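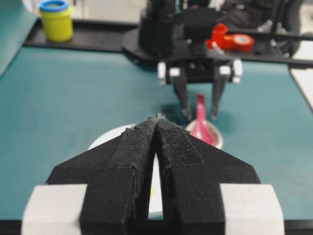
Black hook-and-loop strips, with the edges starting to fray.

Sticky Stuff, Loose Ends and Other Things I Stopped Believing

I have read a lot of tip columns, and most of them seem to be written by people who own one very clean shelf. What follows is what has held up in my kitchen and my workshop, and what hasn't.

Hook-and-loop tape. Every list says to stick it everywhere. I'd say stick it in fewer places and press it down longer. The glue on the cheap rolls lets go in a warm garage, and the cut edges grow whiskers that catch every crumb and thread in the house. Trim the whiskers with small scissors. Don't burn them off with a lighter, whatever your brother-in-law tells you. To clean the hook side, drag a stiff toothbrush across it. The trick with the fine comb works too, but then you need a new comb.

Vinegar. It takes lime off a kettle. It does not "deep clean" a drain, and mixing it with baking soda gives you a nice fizz and some salty water. I poured it down my sink for most of a year before Rizwan Mohmand, who fixes pipes for a living, took the trap off and showed me 2 inches of grease that hadn't noticed. Hot water, dish soap and a plastic drain snake did more in 25 minutes.

Bowls. You don't need special nonslip ones. Put a damp dishcloth under the bowl you've got, folded once, and it will stay put while you whisk.
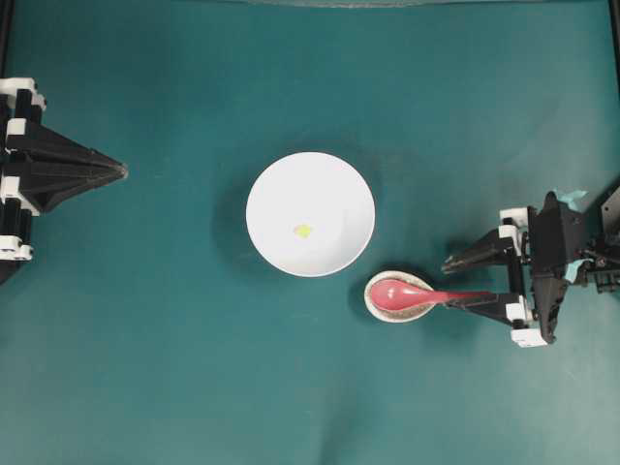
The rubber rings sold for the same job slide as soon as flour gets under them. I bought a pair from Skulbridge in October and they are now holding a cupboard door shut, which they're pretty good at. As for getting stuck-on egg out of a bowl, use cold water first. Hot water sets it — I will argue with anyone on this.

Rice in the salt shaker. Maybe. My shaker clogs with it and without it. Keeping it away from the stove made more difference than the rice did.
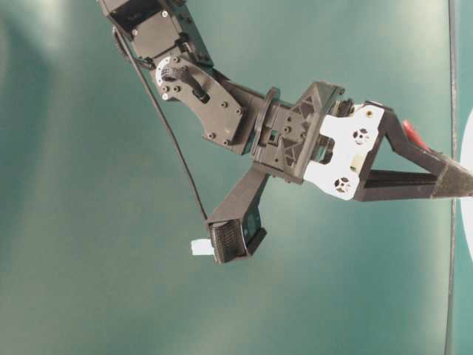 Cords are where the advice gets really silly. You can spend good money on sleeves, clips and little boxes with lids, and the Aner catalog has pages of them. Most of it only hides the mess. What matters is slack: anything that bends needs a loose loop near the joint, the way the thin black cable on that arm drops down and to the left before it heads off across the green. My old swing-arm lamp had its cord tied tight at the elbow with a zip tie, very tidy, and the wire broke inside. Tie the cord on the straight parts and leave the bend alone.

Labels on jars. Write on masking tape with a marker. I've tried the chalk kind and they smear if you look at them. Put the date on the bottom of the jar, where it won't get rubbed by your thumb every time you reach for the lentils.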